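Keeping the heat in at Brustov

Ileana Stanciu has spent most of her working life trying to get people to burn less. She started out reading meters, moved on to auditing boilers, and now runs the district heating program at Brustov, where one plant and a network of buried pipes supply hot water to the older half of the town.

"People ask me what we'll replace the gas with," she says. "I ask them how much of it they think reaches a radiator."

When she took the job the network was losing 31 per cent of its heat between the plant and the buildings. Some of that was leakage, but most was old insulation that had gone soggy underground. The pipes were laid when fuel was cheap and the town expected to grow, so they are also too wide for the load they carry now.

"You're pushing hot water slowly through a big pipe in wet clay. It cools down the whole way. You can put any fuel you like at the other end and you'll still be heating the clay."

The first section to be dug up was the line to Avram, a neighbourhood of low apartment blocks near the river. It took 12 weeks and closed the main street for most of that time. Stanciu says she would do the work in the same order again, but would talk to the shop owners sooner. 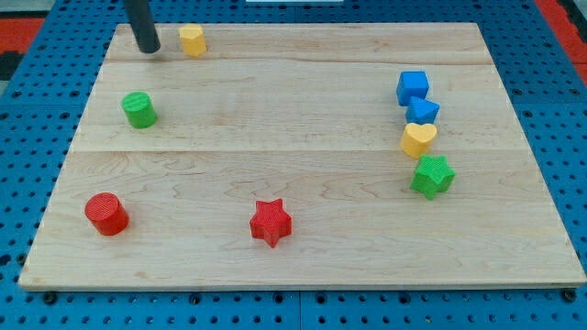 Her colleague Lucian Munteanu handles the building side. He says the pipes were the simple part, as the utility owns them and can dig when it has the money. Inside the buildings every flat has a different owner, and many had taken out the original radiators and put in whatever they liked.

"Some had twice the radiator they needed and kept the window open all winter," Munteanu says. "The family upstairs was sitting in coats. Balancing the system cost very little, but we had to get into every flat to do it, and that took ages."

The point of the balancing was to let the plant run cooler. The old network needed water at over 90 degrees on a cold day. Stanciu wants to bring that down in stages to 50, at which point large heat pumps on the river become practical. She doesn't pretend it is close. Three of the blocks at Avram could manage it now. The rest need work on their walls and windows first.

I asked whether she worried about oil and gas prices. She said she worried more when they were low.

"When the price goes up I get phone calls from council. When it drops the calls stop, and so does the budget. The pipe doesn't know what gas costs. It loses the same heat either way."

She is also wary of anyone who promises a single fix. A few years ago the town was offered a wood-chip boiler, and she argued against it. The forests nearby could have supplied it for a while, she says, but the trucks would have come from farther off each year.

The next section is due to be dug in spring, if the funding is approved. Munteanu has already started knocking on doors.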